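The Cable Drawer, Emptied
Posted Jan 9, 2023

Every household has a place where cables go to breed. Ours was the third drawer down in the hall cabinet at Sastside, a piece of furniture we inherited with the apartment and have never fully trusted. In December the drawer stopped closing. It had been hinting for a while, catching on something at the back and then springing open by an inch during the night, and I had been solving the problem by leaning a chair against it.

Anqi Kong, with whom I share the apartment and most of the blame, proposed that we deal with it like adults. This meant tipping it all out, finding out what each cord belonged to, and parting with whatever belonged to nothing. I proposed a bigger chair. We compromised and did it her way.

A word on method. Anqi had read an article. The article wanted us to hold each cord, name its purpose out loud, and put it in one of several piles. I named the first one "cord" and was told this did not count. We moved on to plain untangling, for which I have some talent, having grown up in charge of my grandmother's yarn and having been dismissed from that position only once.

The rules, as finally agreed:

Anything that fits a device we still own stays.
Anything that fits a device we remember owning gets a hearing.
Anything neither of us can identify goes to Clyde Oyelaran, who will claim to know what it is.

Clyde lives one floor up and has opinions on connectors. He once spent an entire dinner explaining why the old printer plug was the finest ever made, and when he left he took ours with him. I hold no grudge. We no longer had the printer.
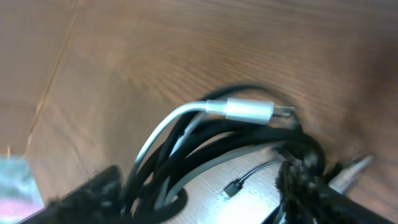
Cables and brown wood grain.
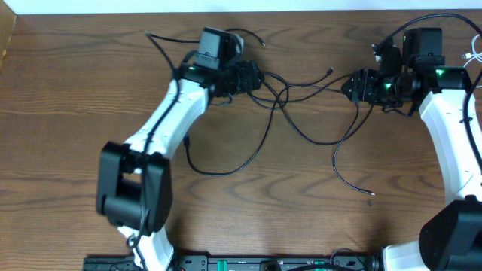 My own subject, as the relatives know, is knots, and cable knots are a low form of the art. A sailor's knot has a name and a purpose and can usually be undone by the person who tied it. A cable knot has no author. You put two cords away side by side, go off and live your life, and come back to something a scout leader would be proud of. I have a theory that thickness matters: the heavy, rubbery kind, like the black loops under the white cable with the shiny connector, lie over each other and look terrible but give up fairly easily. You lift the top loop, then the one below it, and the thing falls open like a bad alibi. Thin cables are the real criminals. They go through gaps you would swear were closed, and they do it twice. Anqi's view is that all of them are equally bad and that I should stop talking and pull. She is a puller. I am a looker. Between us we have ruined one pair of earphones and saved everything else.

The technique, for those who asked (one cousin, and I think he was being polite): find an end and stay loyal to it. Do not get distracted by a better-looking end. Walk it back through the loops, and when it stops moving, shake the whole business gently instead of tugging. Tugging is how a tangle becomes a knot, and a knot is how a pleasant afternoon becomes a conversation about whose idea this was.

Results, then. We kept 6 cords and a surprising number of twist ties. The lamp cord we had been missing since the move was not among them, so the lamp goes on being a sculpture. Two chargers turned out to be for a Harahap radio that Anqi's father gave us, which takes batteries. There was also a long flat thing with Ivach printed on the plug, from a fan, a phone or possibly a waffle iron. Clyde came down and looked at it for some time. He said he would need to take it upstairs.

The micro-USB cords got a stay of execution. I argued that half the small gadgets in this apartment still want one, and Anqi argued that I could name two. I named two. We kept them coiled in the shoebox with a twist tie each, and I have been asked to note that the coiling is hers and the twist ties are mine.

As for the drawer, it closes. It closed the first time we tried it, empty, with a sound like a small insult. For 8 days it held nothing at all, and I would open it now and then to enjoy the view. Then the instructions for the Jastent kettle went in, just until we found somewhere better, and after that a roll of tape to keep the instructions company.

To my aunt, who wrote to ask whether we could use an extension cord she is not using: thank you, and no. To my other aunt, who did not ask and mailed hers anyway: it arrived, it works, and it is in the third drawer down.

The chair is back in the kitchen.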